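January 2026
By Graça Quintela

The Timby Light

Macario Serrano had kept the reef tank for eleven years when the old light failed. It went out on one side first, then flickered, then quit. He ordered a Timby from the catalog because it was the one his wife would have picked. She liked things that came with a dial.

The Timby had a dial. It went from 2 to 40 and the manual did not say what the numbers meant. He set it at 40 and sat down to watch.

By the next evening the torch coral had pulled in. He called the shop and got Denise Treloar, who asked what he was running.

"Forty," he said.

"Forty what?"

"It doesn't say."

She told him to turn it down to two and leave it there for a week. He wrote it on the back of the receipt, which said Parnell Aquatics at the top and had a water ring on it. 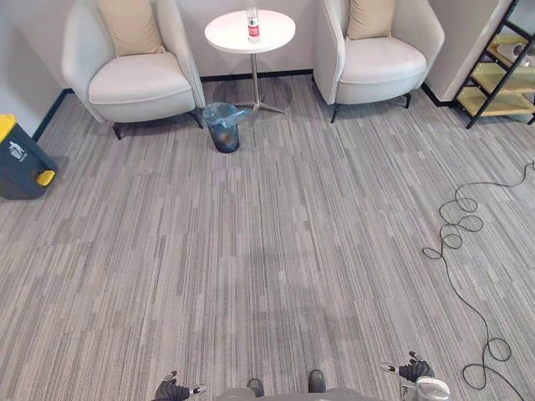 The two white chairs and the side table.

He had to drive to Parnell anyway for salt. The shop had moved across the street and there was a place to sit now. Denise was in the back with a customer who wanted a clownfish for a bowl, and it took a while.

"How's the torch?" she said when she came out.

"Open a little. At noon."

"Then go to three."

"My wife had it at the top of the tank," he said. "I moved it down when she got sick. I thought it was getting too much flow."

Denise put the salt on the counter and rang it up. It came to $47.

"You could move it back up," she said. "Go slow with the light and it should take it."

He drove home with the bucket on the passenger seat. It was dark when he got in and the tank was on its evening setting, blue and very dim. He rolled up his sleeve and felt for the rock. The coral closed when he touched it. He set it on the high ledge on the left, where there was still a dab of old glue, and held it until it stopped rocking.

Then he dried his arm and turned the dial to three. He pulled a kitchen chair over to the glass - the snails were already out - and ate his supper there.

Contact the editors | © 2026 Canpolat Quarterly | Back to top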